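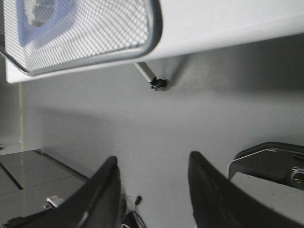

We got to Gatstead a little before the doors opened, which is very unlike us, and there was already a line out to the parking lot. I'd been wanting to go to the Vusness open day ever since I missed the one in July (dentist, don't ask). They do small household stuff: drying racks, baskets, carts, mesh covers, all the things you only think about when yours breaks. Mine broke in the spring, so I was motivated!

You start in the front hall with a coffee and a sticker, and then they take you around in groups of 4. I liked that a lot. At the Magesa plant last year there were so many of us that I mostly toured the back of somebody's raincoat.

First stop was the mesh. I had no idea there were so many kinds of it. They hand you little squares to hold up to the light and pull on, and the diamond pattern has a lot more give in one direction than the other. I stood there tugging mine back and forth like a kid until our guide politely held out the tray for it. The trick, she said, is the rim. A good rounded rim keeps the cut ends of the wire tucked away so they don't snag your sweaters, and I thought of my poor green cardigan and nodded very hard.

After that came legs and feet, and yes, that's a whole room. Thin rods go in one end of a bench and come out the other with little caps pushed on. You can try one on a scrap of flooring with the cap and then without it, and wow, the noise without it. I've been listening to that noise in my laundry room for two years and never knew I could fix it with a part the size of a thimble. They sell spares at the desk, a bag of 4, and I bought two bags.

The part I could have skipped was the talk on coatings. It was long and the chairs were hard, and the slides were mostly charts. A man in front of me asked a very good question about rust in damp bathrooms, though, and the answer was to wipe down the joints and stop hanging wet towels over the same corner every day. Guilty.

Lunch was soup and a roll in the canteen, better than it needed to be. Then we had the shop, where the seconds go for next to nothing if you can live with a scratch. I came home with a white basket and a shelf liner I'm still trying to find a shelf for.

Getting there: we drove over from Zirnden, 70 miles, easy until the last stretch of roadwork. Parking is free but fills up fast. Wear flat shoes, and bring a bag, the shop doesn't have any. The next open day is 19th October and I've already put our names down.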